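Progress report to the Vanags Fund
Project: Loss of lysosomal enzyme activity in inherited storage disease
Prepared by Ivars Luik, Truvholm Institute, 3rd August

This report covers the second period of the grant. It follows the order of the work plan, and the budget table is sent separately by Mawar Siregar. 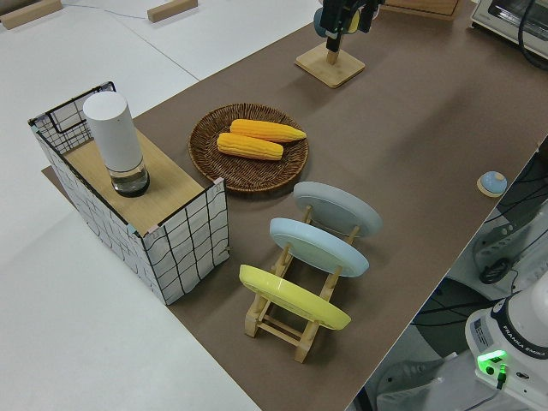
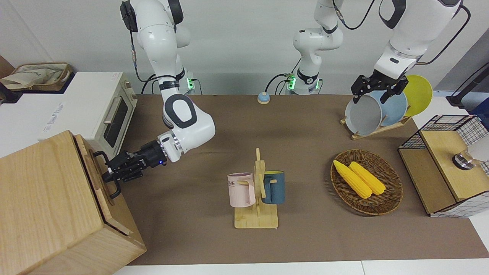
Tabletops at Truvholm: corn on a wicker tray (first picture) and two robot arms, one at a light-wood box (second picture).

1. Patient cell lines

The plan was to receive skin cell lines from 36 patients. All of them have now arrived from the Lodwood clinic, together with the consent papers. Four lines grew too slowly and we have asked the clinic for new samples. Dr Wendt has checked the diagnosis for every line by sequencing the gene again. In one case the result did not agree with the clinic's record, and this line is kept apart until the question is answered.

2. Enzyme measurements

Brisa Palacios has measured the enzyme activity in 14 lines. As we expected, the activity is very low when the mutation stops the protein from being made. More interesting for us are the lines where the protein is made but folds wrongly. In these the activity is still low, but it differs a lot from one patient to another, even when the mutation is the same. We do not yet know the reason. It may be the age of the cells at the time of freezing, and we will repeat the measurements with younger cells before we say more.

3. Small molecules that help folding

The first screen contained 100 compounds. Most had no effect and several were toxic to the cells at the higher dose. A small group raised the activity in at least one line, and these are now being tested again with a fresh delivery. I would ask the Fund not to quote this result yet – the first delivery was stored for too long at our side, and the doses may be wrong.

4. Delays

The fluorescence reader was out of service for five weeks. During this time the plates were read at Zirum, with a different filter, so the two sets of values cannot be put directly together. Austra Mets is preparing a correction with control plates that were read on both instruments.

5. Next period

We will finish the enzyme measurements, repeat the screen with the selected compounds and begin the microscopy of the lysosomes. The microscopy was planned to start earlier, and we ask for permission to move this milestone to December. The total budget stays the same. A short form for this change is attached, and it needs a signature from the Fund before we can book the microscope.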